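作業ノート 8月 日曜 ジーンズのたたみ方、まだ決まらない

朝から暑いので、窓を開けて扇風機を回しながらの作業。今日は前回の続きで、デニムをどうたたむか問題をやります。

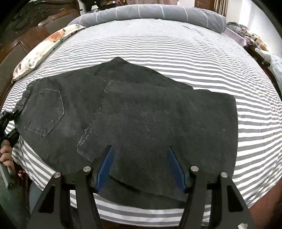 Tシャツとタオルはもう手順が固まっていて、誰がやってもだいたい同じ大きさになるんですよね。問題はデニムです。生地が厚いし、重いし、脚を重ねたところがすぐ浮いてくる。前のページでJawadさんが「縫い目の厚みを甘く見ないこと」と書いてくれていたんだけど、読んだときは正直ピンときていなかった。今日やってみてよくわかりました。股のあたりは縫い目が何本も集まるから、そこを折り目に巻きこむと、もう絶対に平らにならない!

まず置き方から。いつもは机でやるのだけど、脚を伸ばすと裾がはみ出すので、今月からベッドの上でやっています。横縞のシーツは思ったより便利で、縞に腰のラインを合わせておくと、曲がっているかどうかがひと目でわかる。定規いらず。Fabriceさんが無地のシーツに替えたがっていたけど、私は縞のままに一票入れておきます(ここを読んだ人、意見があったら下に書いてください)。

向きは、後ろ側を上にするほうに変えました。前を上にすると、ファスナーとボタンのところが盛りあがって、脚を重ねたときに段差ができる。後ろ側ならポケットが平らなので、手のひらでなでて空気を抜きやすいです。ポケットの縁のステッチが明るい色だと目印にもなって、「この線より上には裾を持ってこない」と決められる。黒いステッチの黒いデニムだとこの手は使えないので、それはまた別に考えます。

で、今日の手順。忘れないうちに書いておきます。

一、腰を左、裾を右にして広げる。ポケットの中を必ず確認(先週はレシートが入ったままでした。犯人は私です)。

二、腰のところを軽く引っぱって、両端をそろえる。引っぱりすぎると今度は脚のほうが斜めになるので、ほどほどに。

三、片方の脚をもう片方に重ねる。ここがいちばん難しい。裾からそろえる派と、股からそろえる派がいて、Ottóさんは裾派、Ghazalaさんは股派。両方やってみたところ、私は裾派になりました。裾はまっすぐ切れているから、合っているかどうかごまかしがきかないんです。股から始めると、裾に着くころには指一本ぶんくらいずれていて、結局やり直しになる。

四、重ねた脚の真ん中あたりにできる山をつぶす。布が余って三角に立ちあがるやつ。上から押すだけだと隣に逃げるので、いったん裾側へ引いてから押さえる。押さえてから引くと、下の脚まで一緒についてきます。これで何回もやり直しました。

五、三つ折り。裾を膝の少し上まで、それからもう一回、腰のほうへ。二つ折りを二回のほうが早いけど、厚みが出すぎて棚で倒れます。

四番と五番のあいだで一度手を止めて、横から眺めるといいです。上から見ると平らでも、横から見るとまだ山が残っていることがある。急いでいるときほど飛ばしがちなので、わざわざ書いておきます。

それから、チャコっぽい白い跡の話。濃いグレーのデニムだと、ちょっとした擦れでもすごく目立つんですね。今日の一本にも、真ん中あたりにチョークみたいな細い線がいくつもある。もともとの加工なのか、どこかでついたものなのか、私には判断できませんでした。Rostislavさんが「ぬらして絞った布で軽くふいて、乾いてから見ればいい」と言うので、たたむ練習が終わったら試してみるつもり。落ちなかったらそのまま記録に残します。こすって広げるのだけはやめましょう。前に紺のやつでやってしまって、ぼんやりした白い丸ができて、あれはちょっと悲しかった……。

道具についても少し。Janjuaの衣類ブラシを使ってみた感想ですが、毛が硬めで、デニムにはちょうどいいです。ニットには怖くて使えない。糸くずはPokikのローラーのほうが取れるけど、テープの減りが早いので、仕上げだけにしたほうがよさそう。予備のテープは引き出しの二段目に移しました。一段目は洗濯ばさみでいっぱいなので、そっちを探しても出てきません。

収納の箱の件。Clendnessの浅い箱に入れるなら三つ折りでぴったり、深いほうに立てて入れるなら、三つ折りのあとでもう半分に折らないとフタが閉まらない。棚の札番号は1079が浅い箱で、3372が深い箱です。札の字がかすれて、1079の7が1に見えるので、気がついた人は書き直してもらえると助かります(ペンが見つからなくて、今日はできませんでした)。

立てる収納は見た目がきれいだし、一本抜いても崩れない、と聞いていたのですが、デニムだけだと重さで前に傾きます。本立てをはさんだらかなりましになった。金属のよりも布張りのほうがすべらないです。これはGhazalaさんの案。ありがとう!

練習の時間は、一本につき最初は13分もかかっていました。ほとんどが三番のやり直し。慣れてくるともっと短くなるけど、速さはまだ気にしなくていいと思っています。速くやると腰の端がずれるし、ずれたまま折ったものを開いて直すほうがずっと手間なので。次の回で時間を測る人は、ポケットの確認も時間に含めるかどうか、先に決めておいてください。前回それで話がかみ合わなくなりました。

シーツについて追記。何度もやり直していると、下のシーツのほうがよれてきます。ジーンズがまっすぐなのにシーツの縞が曲がっていて、どっちを信じればいいのかわからなくなる瞬間があって、しばらく首をかしげていました。一本終わるごとにシーツの端を引いて直すこと。枕は頭のほうに寄せておけば邪魔になりません。まとめて下ろしてもいいけど、床に置くとほこりがつくし、椅子の上だと今度は座るところがなくなるんですよね。

Plarosbridgeに持っていくぶんは、仕分けがまだです。サイズ別にするか色別にするかで止まっています。私は色別がいいかなと思っていて、理由は単純で、濃い色を白いものと一緒に入れたくないから。色移りが心配なものは、薄紙を一枚はさんでください。薄紙は200枚ほど残っているので、この調子なら今月は買い足さなくて済みそう。

次にやること。

・白い跡をふいて、乾いてから確認
・股派の手順をGhazalaさんに横で見せてもらう(私のやり方が悪いだけかもしれない)
・裾が広がっている形のジーンズで三番を試す。まっすぐな裾でしか練習していないので、たぶん苦労します
・札の書き直し、ペンを持ってくる
・ストレッチ入りのデニムは引っぱると戻るので、二番をどう書き変えるか相談

午後は靴下に移りました。そっちは別のページに書きます。

下に書き足し(夕方)。Fabriceさんから、無地がだめなら縦縞のシーツはどうかと言われました。縦だと脚の長さを見る目印にはなるけど、腰を合わせる線がなくなるので、うーん。替えのシーツを出してきてくれるそうなので、次回は両方で一本ずつやって比べます。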